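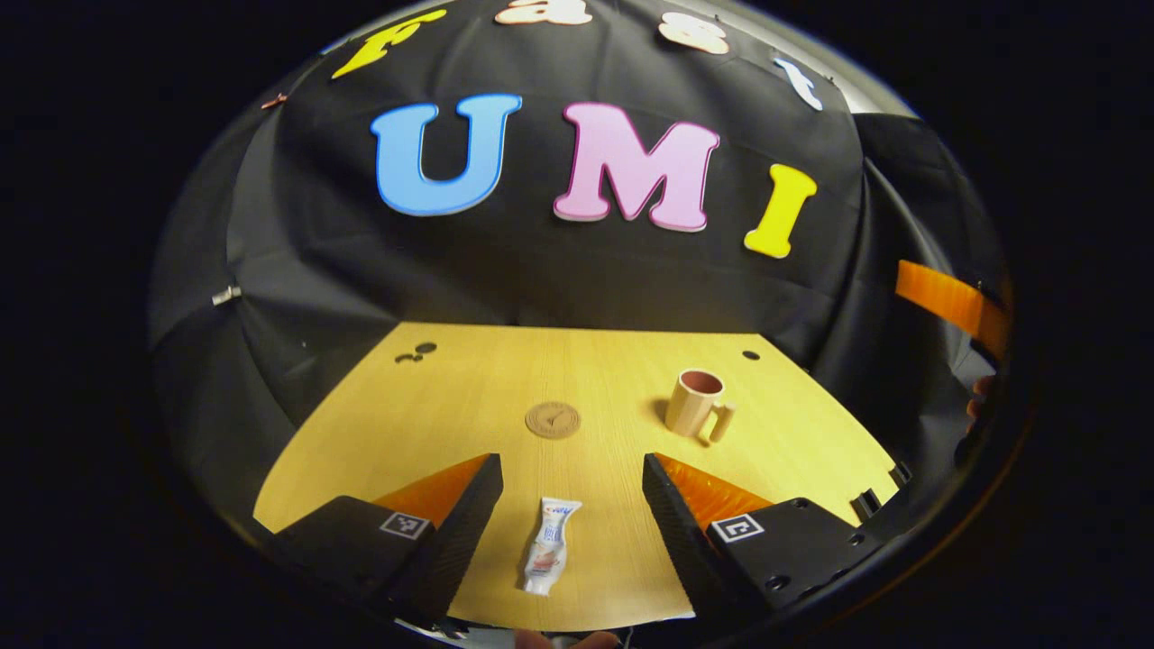

Squeeze tubes: how should I hold the gripper when recording demos?

Asked in Teaching by Demonstration
Tags: hand-held gripper, fisheye, soft fingers, tabletop

I'm recording hand-held gripper demos for a small pick and place task. The tube of toothpaste starts on the table and has to end up on the round tan disc. The mug stays where it is and is only there so the policy learns to go past it without touching it. Backdrop is black cloth with some foam letters, table is light wood.

I have 300 demos. The policy trained on them reaches for the tube fine but closes too early, so the tips land on top of the tube and push it away. When it does get a hold, it's often too near the cap and the tube swings around as it lifts.

The tube lies at an angle in most of my demos, with the cap end toward me. I come in from the near side, get the tube between the pads, close, lift, and set it down on the disc. One demo takes me 7 seconds.

Questions:
1. Should I line the gripper up with the tube before I go down, or go down and turn at the end?
2. Do I need more demos or different ones?
3. Would it be better to do this by remote control on the arm itself? We have a Grivel arm and the leader handle for it, but I find it slow.

Mayuree Boonchu

3 answers

Answer 1 (accepted)

Turn first, then go down. If you turn while the fingers are already beside the tube, one pad drags on it and the tube shifts. You correct for that without thinking because you can feel it. The policy has only the camera and will copy the turn without the correction.

What worked for us on a similar task:

Stop above the tube with the pads on either side of it and the gripper square to its long direction. Hold still for a short beat.

Go straight down until the tips are nearly on the table. With soft pads you can let them touch lightly.

Close slowly. If you snap the fingers shut there are only a few frames of closing in the whole demo, and early closing is the usual result. 7 seconds is quick for this. I'd slow down the last part and leave the rest alone.

Grip the middle of the body. A tube is heavier where the paste has collected, so if yours is part used, push the paste back to an even thickness before each session.

On the number: I would not add to the 300 yet. Go through them and throw out every one where the tube moved before the fingers closed. Then record new ones with the tube at angles you don't have. If the cap always points toward you, the policy has never seen anything else. Move the disc and the mug too, or it will learn their places on the table.

Check the finger markers while you're at it. If one is hidden or washed out by glare when the fingers are nearly closed, the width reading jumps and you get bad closing labels. Plot gripper width against time for a few demos and look for spikes. I found this only after retraining twice.

Apinya Wattanapong

Comment from Mayuree Boonchu:
Plotted the widths. There are spikes in a lot of the June recordings, all near the end of closing. I had a desk lamp on the right then. Dropping those and redoing them with the lamp off. Will also slow down.

Comment from Apinya Wattanapong:
Look at whether your filter smooths over the gaps, too. Ours filled missing values with the last good one, so the gripper looked open when it was half shut.

Answer 2

About remote control: I've done both. With the leader handle you get the real joint limits and the real delay, so every demo is something the arm can do. By hand you can reach in at wrist angles the arm can't copy. For a flat table and one tube I don't think that matters much. I'd stay with the hand-held one and replay 3 of the demos on the arm with nothing on the table. If it gets through those without hitting a limit you're probably ok.

I was using a Siriwan arm, not Grivel, so the limits will be different.

Answer 3

put the tube standing up on its cap, much easier to grab

Comment from Mayuree Boonchu:
It has to start lying down for this task.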